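My craft table finally has a top again

I have been meaning to write this up since June, and Juniper Bellamy has been asking for before-and-afters, so hi Juniper, this one's for you (I forgot to take the before, sorry, you'll have to trust me on how bad it got).

The table is the big one in the back room, the pale one I bought when we moved in because it made the room feel less like a cave. I love that table. I had also not seen more than a corner of it in months. There was the sewing stuff, there was the beading stuff, there was a stack of mail I was "sorting," and there was the Karitz lamp I bought to replace the other lamp, sitting right next to the other lamp. Two lamps and neither one plugged in!

So one rainy afternoon I put the kettle on, turned the radio up and started pulling everything off. All of it, onto the floor, into piles. I know some people go drawer by drawer and keep their dignity, but I need the big mess or I just rearrange things and go have lunch.

The piles, in case you're curious: fabric, paper, anything with a cord, anything sharp, and then a pile I called Who Knows. Who Knows was the biggest by a mile. It had a key in it. I have tried that key in every lock in this house and I'm keeping it anyway.

I wiped the whole top down with warm water and a little dish soap. I used to own a special spray for this and I can't say it did any better. There was a ring from a mug that took some elbow grease, and a streak of fabric paint near the window side that is going to live there forever now. Fine. It's a work table.
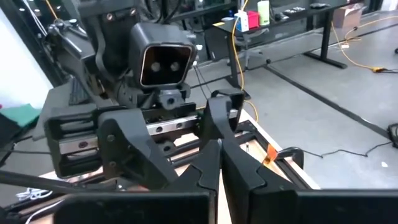 What went where

Fabric went into the Pludora bins, which I bought on sale and then stored empty for the better part of a year. They stack, they have lids, I can lift one without grunting. I folded everything around a piece of cardboard so it all came out the same width, and I got so into it that I refolded the dish towels too. Anything smaller than a napkin went into the scrap bag. I counted my spools of thread while I was at it, purely to settle an argument with myself, and I have 39. I would have sworn it was twelve.

The beads were the slow part. I had a jar that had tipped over inside a drawer at some point, and I sat there with a saucer and a teaspoon, sorting by color, for most of an evening. And yes, I counted those too, by then I was too far in to stop. 1,306 beads! I wrote it on the lid of the jar in marker so I never have to do it again.

Paper was easy once I admitted that I don't need the manual for a toaster we gave away. Nearly all of it went in the recycling. I kept the sewing patterns and put them in a Bornier folder, the kind with the elastic that snaps your fingers if you're not careful (I was not careful).

Cords got a shoebox. I labeled each one with masking tape, and the ones I couldn't identify after an honest try went to the electronics drop-off. I did hang on to a gray one. It looks important.

Tools, the everyday ones anyway, went on the wall. I had a pegboard from Akinola Hardware leaning behind the door, still in its wrap, and it took me less time to hang than I'd spent walking around it. Good scissors on the top row, paper scissors on the bottom row, and if anybody in my family cuts wrapping paper with the top row we are going to have a talk.

Still on my list: the drawer under the window, a better chair cushion, and something for the rulers, which keep sliding off their pegs and scaring the cat. If you've got a ruler solution, leave it in the comments. Juniper uses a tall vase for hers but I'd knock that over inside a day.

I'm cutting out a tote bag next, the one with the inside pocket, and I'll post it when it's sewn.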